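Ticket 80: Getance label printer skips every other label
Opened by: Nkrumah Darko
Site: Akpalu workshop, packing bench
Status: open, workaround in place 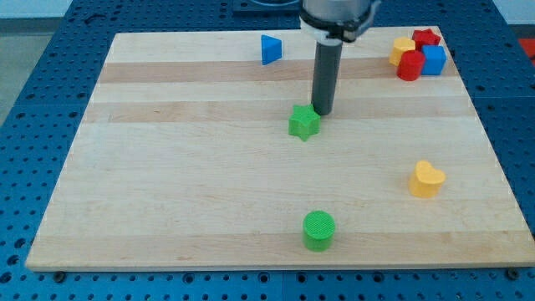 Symptoms
Printer feeds two labels, prints one. Started Sat 31 August after the new rolls went in. Happens from the packing PC and from my laptop, so not the PC. Test page from the front button comes out fine, wich threw me.

Tried so far
Power off, wait, back on. No change.
Cleaned the gap sensor with a dry swab. Bit of gunk came off. No change.
Ran calibration, holding the feed button til it blinks. Good for 5 labels then back to skipping.
Swapped in the tail end of an old Wurance roll. Prints perfect, no skips.
Back to new roll, skips again.
Deleted the queue and reinstalled driver. Lost my saved sizes doing it, had to key them all in again. Write yours down first.

What I think it is
Gap between labels on the new rolls looks smaller than on the old ones. Supplier (Drerus) says same part number, same stock. Put the two side by side and they are not the same. Driver was still set to the old gap. Front button test doesn't use the driver setting so it would print ok either way.

Workaround
Printer preferences, Stock tab, change type from "gap" to "continuous", set label length by hand. Drifts a little down the roll. Reset the start position every 32 labels or the barcode creeps over the edge.
Do NOT use auto detect, it puts the old value back in.

Still to do
Drerus to send a sample roll with the old gap. Emailed them twice, no reply yet.
Check the other 7 boxes of rolls before anyone opens them.
Second printer by the door not tested, leave the old roll in it for now.
Order stays on hold until the sample gets here. Ring me if it starts skipping on continuous too.

ND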